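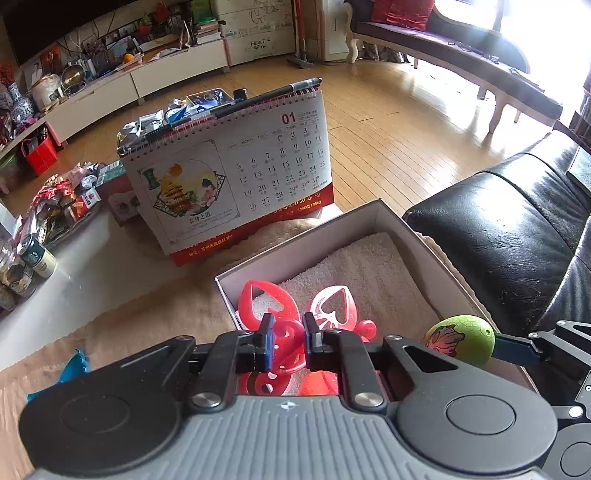

Packing a box of mixed toys is the exercise I give every new member of our robotics club at Hinside, and it has been the first proper project of the term for long enough that the older ones groan when they hear the word "toy". It looks like child's play and it catches nearly everyone out. What you want is a small box with something soft in the bottom (a folded towel does very well), a patterned ball and a few plastic pieces with holes cut through them, hearts or flowers or whatever the toy cupboard gives you. A red piece full of cut-out hearts, held between two blue finger pads, is a lovely thing to learn on, and you'll see why when we get to the gripping.

These notes are for the hand-held gripper part of the project, where you do the packing yourself and record it, and the arm learns from your recordings later on. If you've come for the wiring pages, those are in the Farkard folder and Adom Wumbei is the person to pester about them.

What to collect first

One open cardboard box, shallow enough that your fingers can reach the bottom without the body of the gripper bumping the rim. One towel. Between four and eight toys, and please mix them up - a ball or two, some flat pieces, something with an awkward handle. A cloth or blanket under the box stops it skating about when you nudge it, and you will nudge it. You'll also want a charged gripper and a memory card with room on it, and do check the card before you sit down. I've lost a whole Saturday morning to a full card, and so has half the club.

Setting up

Fold the towel so it lies fairly flat in the box. A few wrinkles are fine, and even useful, but a great lump in the middle will roll the ball away from you every time. Put the toys to one side of the box, spread out enough that you can get both fingers round each one.

Leave the rest of the room alone! New members always want to tidy up before they record, and I do understand the urge, but we'd like the arm to cope with an ordinary room with ordinary clutter in it. A calendar standing behind the box is no trouble at all. The one thing you should do is keep everything behind the box in the same spot until you've finished a set.

Picking up

Open the fingers wide, come down over the toy slowly and stop for a breath before you close. That little stop matters more than anything else on this page. When we went through our first batch of 209 recordings, the ones Yilma (that's our name for the club arm, don't ask me who started it) learned least from were the hurried ones, where the hand was still travelling as the fingers shut.

For balls, close on the widest part. If you catch one above the middle it will squirt out downwards, and if you catch it below the middle it pops up and goes under the furniture. Squeeze only until it stops turning.

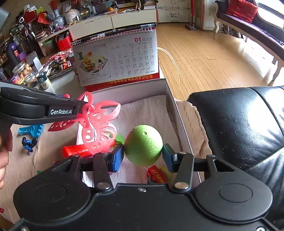 Flat pieces with cut-outs want a different touch. Try to have both pads resting on solid plastic, because a pad that lands over a gap lets the piece swivel as you lift, and then you're lowering it in sideways and hoping. If that happens, put it down and start the pick again. Don't use your free hand to straighten it, however tempting that is, or the recording can't be used.

Working in pairs

Once each of you can do 10 clean picks in a row on your own, try it with two grippers over the same box. Agree who goes in first and say it out loud - "mine", "yours" - until it becomes a habit. Come in from opposite sides, keep your elbows low, and have the second person wait with their toy held a little way off until the first has let go. You'll knock fingers a few times. Check the pads afterwards to see that they haven't slipped round, and carry on.

Letting go

Lower the toy until it touches the towel, then open. Dropping from a height is quicker and much more fun, but a dropped ball never ends up in the same place twice and we want placing, please.

Saving your work

Name each recording with your initials, the toy and a number, and copy the lot to the Cedstead drive before you go home. We passed 3222 recordings in November, so a file called "test final new" really will vanish for good. Put the gripper back on charge, shake out the towel and leave the box open for whoever is on next.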